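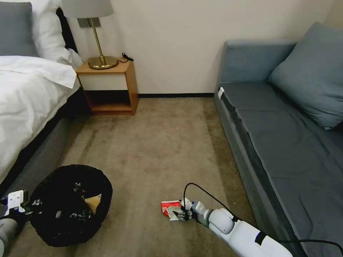

Floor pass in the spare room, with the bin beside the bed.

14th May

The spare room doubles as overflow for the Zurnia flat, and I have been keeping notes on how long a reset takes. The target is 19 minutes, excluding laundry. The last full reset came in well over that, and most of the excess was floor litter found late, with the vacuum already out.

The order used to be bed, surfaces, floor. I have moved litter to the front. Crumpled packaging goes into the bin by hand, as foil-lined wrappers tend to block the vacuum head and clearing it costs around 2 minutes each time. The bin stays on the carpet within reach of the bed until the litter is done, then goes out to be emptied. A mesh bin needs a liner if anything damp goes in it. I use the small Truvard ones, which slip down unless knotted at the rim.

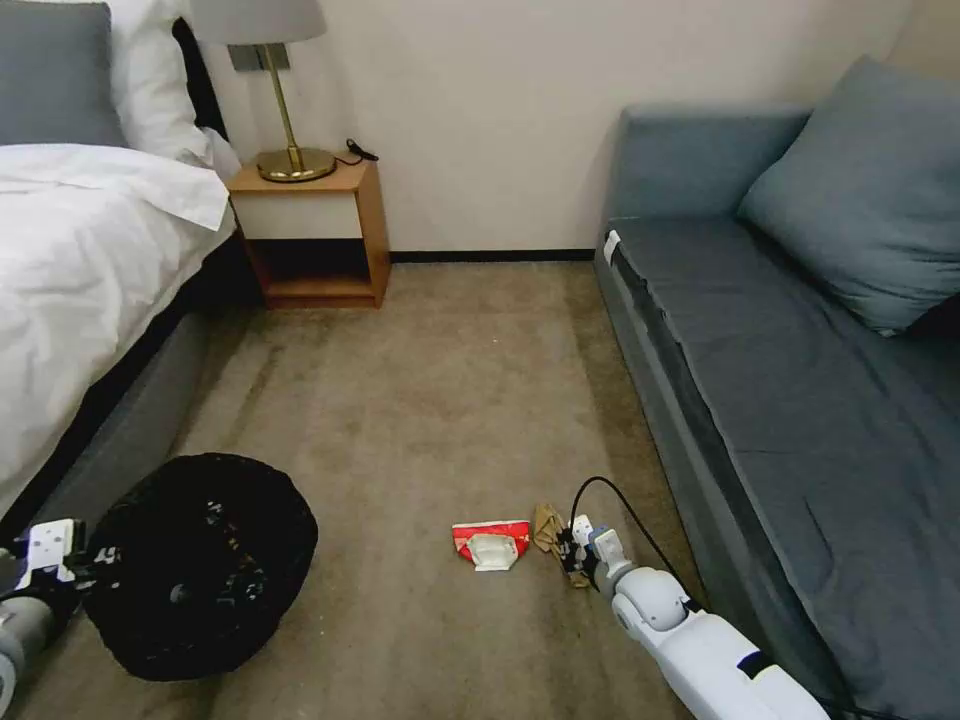 Bedside furniture is the second item. I replaced a three-drawer unit from Sjöberg with something simpler, mainly because guests left things in the drawers and I had to post them back. The old unit was 53 cm tall and blocked part of the wall plate. An open cube has one shelf to check, and a glance from the doorway settles whether it is empty. The lamp flex runs along the back edge of the top, where it is less likely to be caught by a sleeve or a duster. I may add a clip to hold it there.

Bedding is third. The duvet gets shaken from the foot end and squared to the mattress, then the pillows go back against the headboard.

Vacuuming is last, working from the far wall towards the door. The gap between the bed and the sofa takes a standard head, but the edge along the bed base needs the crevice tool. The Redton one fits my hose with a turn of tape round the collar.

Next change is the sofa seat cover, which I intend to swap for a spare in September.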